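Flivudach Shared Workshop, Bench Notebook
Entry: 23rd November
Recorded by: Daranee Limsakul
Also working: Chalerm Phromma, Boonmee Wattanapong

Subject: Two-arm packing cell, shirt and bag task, continued

The purpose of the present session was to check the mounting of both arms after the change of base hardware and to resume work on the bagging sequence. The enclosure remains as assembled by Mr. Phromma, with wall panels on three sides, aluminum extrusion at the corners, and the marble top as the working surface. The bolts at the front rail were retightened before power was applied. The left base had moved slightly in its slot and was returned to its pencil mark. The right base had not moved.

The cell was then set out as for the previous entry, with the folded shirt on the right, the clear bag across the middle and the file organizer left in position at the back. Ms. Khamphan has asked that the office items remain on the table, as the document filing task is to be run on the same cell and she does not wish the layout to be rebuilt each time.

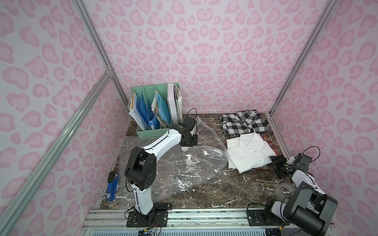

The wiring at the left base is still to be dressed. A length of cable sleeve is on order through Wivimby and should be fitted before the arm is run at full speed. Until then the speed limit in the Curen controller is to be left at 700 and is not to be raised from the pendant. Mr. Wattanapong has written the setting on the inside of the cabinet door.

Homing was repeated after the bolts were tightened. The left arm came to its reference position without complaint. The right arm reported a joint error on the first attempt and was restarted, after which the error did not return. The log has been saved under the session folder. If the error appears again, the connector at the shoulder is to be reseated before any change is made to the software.

Film handling remains the principal difficulty. The clear film gives the wrist camera very little to work with, and the stone behind it carries veins that the edge finder reads as the border of the bag. Mr. Phromma proposes that the search be restricted to the bright, creased portions of the film, where the reflections are strong. Ms. Simanjuntak prefers to use the thicker band in the plastic as a guide. Both methods are to be tried on the stored images before either is put on the arm.
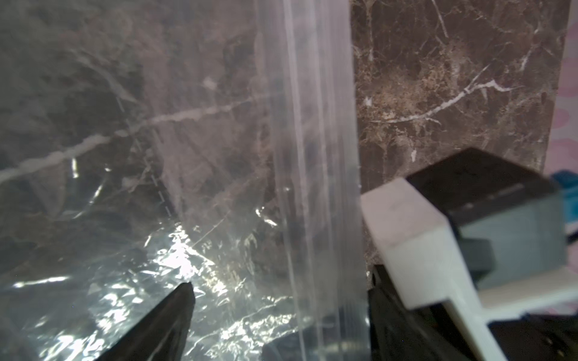
Reading time: 3 minutes

Fingertips. The Mösli tips were discussed at length. Mr. Wattanapong is of the opinion that a softer tip would hold film better, and has offered to cast a pair in the small mold. The present tips are to be kept and labeled so that the two sets may be compared under the same program.

Wrist bracket. The printed bracket is to be inspected for play at each session and the result entered here. A spare should be printed at the next opportunity, with the same file and the same settings. The file is number 985 in the workshop archive; the earlier version has a hole in the wrong place and should not be used.

Actions carried forward:
Cable sleeve, left base: Limsakul
Edge finder, both methods, stored images only: Phromma and Simanjuntak
Soft fingertips, one pair: Wattanapong
Spare wrist bracket: Khamphan

Power was removed at the cabinet and the key returned to hook 7.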